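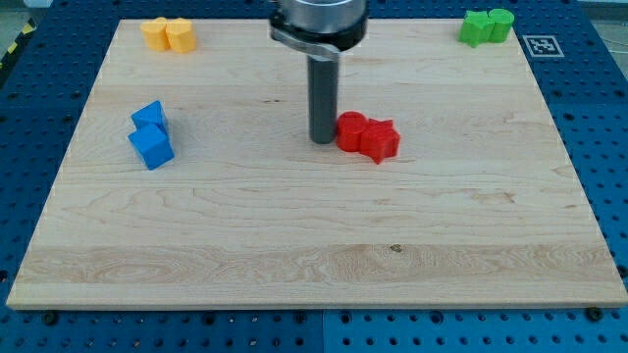

Caring for wooden boards in winter

December 16, 2023

Every December we receive the same letters from members of the Benham kitchen club. The board was flat in the summer and now it rocks on the counter. The board has a thin line at one end, is it a crack? The board feels rough like the tongue of a cat. I have answered these letters one by one for years, and this time I decided to put the answers together in the newsletter.

First, a little about why it happens. Wood takes in water from the air and gives it back. When we turn on the heating, the air in the house becomes very dry, and the board gives its water away. It becomes narrower across the grain, while along the grain it stays almost the same. If one face can breathe and the other lies on the counter, the two faces dry at different speed and the board bends. A board glued from strips of maple is calmer than one wide plank, but it moves too.

In the country where I grew up we had one board for bread and one for onions, and my grandmother kept them standing behind the stove. It was the worst place in the whole kitchen. Both of them were bent like a roof, and she only turned them over every few months until they bent the other way. I tell this story so that you don't feel guilty about your own board.

Washing

Use warm water, a drop of dish soap and a soft brush. Wash both sides, also when only one side was used, so that both sides get the same amount of water. Do not leave the board in the sink and please do not put it in the dishwasher, even on the short program. One of our members wrote that hers survived the dishwasher for a year. I believe her, but I would not try it with mine.

Dry it with a towel and then stand it on its long edge, with air on both sides. I leave mine like this overnight. Keep it away from the radiator and from the side of the oven.

For the smell of garlic, take half a lemon and coarse salt, rub, wait for a few minutes and rinse. The dark marks from beets or from tea will become lighter but may not go away completely. I have stopped fighting with them.

Oiling

In winter I oil once every 4 weeks, in summer much less. You want food-grade mineral oil, the plain kind from the pharmacy. Olive oil and sunflower oil go bad in the wood after some time, and then the smell is difficult to remove. Walnut oil is good and dries hard, but think about guests who have an allergy to nuts.

The board must be fully dry before you start. Pour a small amount in the middle, spread it with a clean cloth, and do not forget the ends, where the wood drinks the most. Do the other side also. Leave it overnight and wipe off what stays on the surface. If the board is new or has been forgotten for a long time, give it 2 coats, one day apart.

Some people finish with a cream made of oil and beeswax. I like it very much for bread boards and less for boards where meat is cut, because it takes more time to renew. The cream from Galtent is back on our order list this month, and there is also the one from Pant, which is softer and easier to spread in a cold kitchen.

When the surface is rough

Water lifts the small fibers, and this is the cat's tongue from the letters. Wet the board lightly, let it dry, and sand along the grain with 200 grit paper — by hand, with light pressure. Wipe off the dust and oil again. For deep knife marks you need a coarser paper first, and some patience.

When the board is bent

If it rocks only a little, lay it with the hollow side down on a damp towel for one night, and then let it dry slowly standing on its edge. It works more often than I expected when I first read about it. A stronger bend needs a planer, and the workshop at Mistavex will do this for members through the end of the month. Please write to the club before you bring anything there, as their storage room is small.

A short line at the end of the board, which doesn't reach the other side, can be filled with wood glue that is safe for food and held in a clamp for a day. If you can see light through it, I would stop using the board for food. It can still be nice under a plant.

Which side is up?

This question came twice, so I answer it also. If your board has no juice groove and no feet, it has no top side. Turn it over every week or so and use both sides the same. Many of us keep the pretty side for visitors, and then the pretty side stays pretty and the board becomes crooked.

From the club

The winter order closes at the end of December. The oil comes in bottles and can be shared between neighbors, please write both names on the form. There are 40 places at the January knife sharpening evening in Benham, and tea will be served as usual. Bring your own knives wrapped in a towel, and if you have a whetstone at home, bring it also — we are always short of them.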